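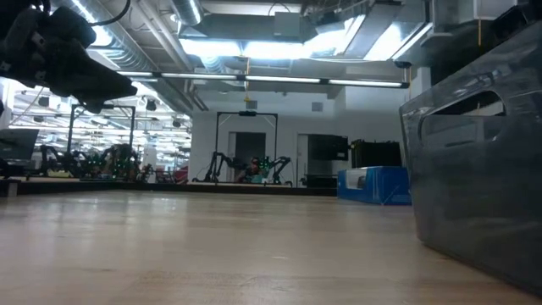

Open the bins before you buy any, one of the other visitors told me at the door, because the lids and the handles are where the cheap ones go wrong. She had come to the Kestine open day for the same reason I had, to look at how they store small equipment.

Visits and Open Days | Storage and Workrooms

Search articles Enter keyword Go

Kestine opened its rooms in Gresholm on Monday, March 6, 2023. Groups went in every half hour and I was in the second one. The walk from the parking lot is longer than the map suggests, and the side entrance is the one to use.

The tables

The tabletops are light wood, the kind that marks if you drag metal across it. Our guide said they are wiped down at the end of the day and oiled every October. I asked about replacing them with something harder and was told it had been discussed and dropped over the price.

Bins and boxes

Gray see-through bins with cutouts for handles sit right on the tables. I liked these more than I expected. You can tell from the side whether a bin has something in it, and it can be picked up with one hand if the load is light. The stockroom holds 148 of them, bought from Minel in 3 orders.

Cables go in a bin in coils. Small accessories stay in their retail boxes as long as the boxes last, and a clear window in the top saves opening them. The guide said a new person can usually find a mouse or a charger without asking, though loose clips and small tools still end up in with the cables. 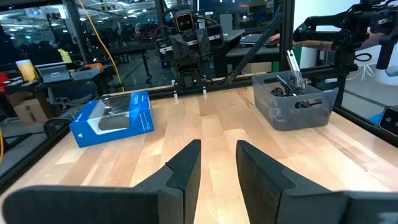
Labels and stock

Labels are the weak point. The printed sheets come from Kwan in packs of 400, and the glue leaves a film on plastic when they are peeled off. Kestine is trying tie-on tags in one room. A stock check takes around 6 hours and is done by two people.

Getting there

Entry was free but had to be booked. There is a coat rack inside the side entrance and no café, so bring lunch. The next open day is planned for October.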